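Home | Local | Schools | Business | Letters | Subscribe

Nalton puts robot arm in next year's budget, right under paper towels

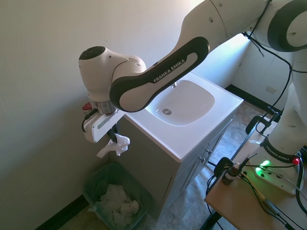 The Nalton district has been asked to buy two robot arms for its building services department, and the request has made it further than most people at the December budget session expected. It sits on page 17 of the draft spending plan, one line below restroom supplies and one line above a new roof for the bus garage.

The arms would be used for restroom upkeep, starting with the least glamorous part of it. Trelness, the consulting outfit the district hired to write its equipment plan, wants the first year spent on loose trash: picking up used tissues and paper towels and getting them into a bin. Wiping down counters is penciled in for year two. Mopping is not in the plan at all, which the floors will have to take up with Trelness.

The draft puts the whole package at $194,000. That covers both arms, the mounts, a service contract and training for staff. It does not cover moving the electrical outlets, which the plan describes as "a facilities matter," or the tables, which it doesn't describe as anything.

Board members spent most of the discussion on the question of lease or buy. A lease would spread the cost over 30 months and let the district hand the equipment back if the tissues win. Buying outright is cheaper over the long haul, provided there is a long haul. The finance office prefers the lease. Trelness prefers buying, and its report says so on four separate pages.

There is also the matter of who does the setup. Two bids came in. Iyengar Systems offered the lower price but wants the district to supply its own grippers, cables and spare parts. Adar Automation charges more and includes all of it, along with a technician on call until 5 p.m. One board member asked what happens to a restroom at 5:15. The answer was that it would be handled the way it is now.

Space came up too. An arm on a fixed base has to stand close enough to reach the sink and the bin, and most of the district's restrooms were laid out with people in mind. Trelness suggested picking the two largest and leaving the rest for a later phase. The later phase has no dollar figure yet – the column is there, with a dash in it.

The cleaning staff would keep their jobs and their hours under the draft, and the training money is meant for them. Their written comments asked for a better floor scrubber, a request now in its third year. The scrubber is on page 22, marked "as funds allow."

The board took no vote. It sent the plan back with instructions to price a single arm in place of two, and to add the outlets this time. A revised version is due before the spring session, when the bus garage roof will also be back for another look.

Public comments on the draft can be dropped off at the district office during regular hours.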